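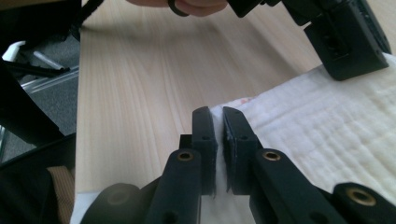
Étape 3 : saisir le bord du tissu

Les deux pinces sont étalonnées et la pièce est posée sur la table (étapes 1 et 2). On passe à la première prise, qui conditionne tout le reste du pliage.

1. Lancez l'enregistrement dans Pundis et attendez le signal sonore avant de bouger.

2. Gardez les deux pinces ouvertes et immobiles pendant 2 secondes. Le logiciel utilise cette pause pour repérer le début de l'épisode.

3. Approchez la première pince du bord du tissu, doigts ouverts de part et d'autre. Avec un tissu matelassé comme cette pièce blanche, le bord se soulève assez bien pour être pris sans gratter la table.

4. Fermez lentement, jusqu'à ce qu'un pli soit pincé entre les deux doigts. Il suffit d'un petit pli. Si vous prenez trop de matière, le robot aura du mal à reproduire le geste sur une pièce plus épaisse.

5. Tenez l'autre pince juste au-dessus du tissu, sans appuyer. Elle doit rester visible dans le champ de la première pendant la prise.

6. Soulevez le bord, puis amenez la seconde pince sur le coin voisin et fermez-la à son tour.

Vitesse : travaillez plus lentement que vous ne le feriez à mains nues. Un épisode complet ne doit pas dépasser 299 images. Au-delà, Pundis le coupe et il faut recommencer.

Prise ratée : si le tissu glisse, rouvrez les doigts, reculez un peu et reprenez au même endroit. Ne lâchez pas la pince pour remettre le tissu en place avec les doigts, le robot apprendrait un geste qu'il ne peut pas faire. Une ou deux reprises par épisode sont acceptables. Davantage, supprimez l'épisode.

Câbles : faites-les passer du côté opposé au tissu et vérifiez qu'ils ne se tendent pas quand vous levez le bras.

Combien d'épisodes ?

Pour un seul type de tissu, prévoyez 80 démonstrations. Le jeu Erklow, qui mélange plusieurs formats et plusieurs opérateurs, en compte 583. Changez l'orientation de la pièce entre deux épisodes.

Étape 4 : rabattre et lisser

Une fois les deux coins tenus, ramenez-les ensemble vers le bord opposé, posez, puis ouvrez les deux pinces en même temps.

Page mise à jour le 10 mars 2022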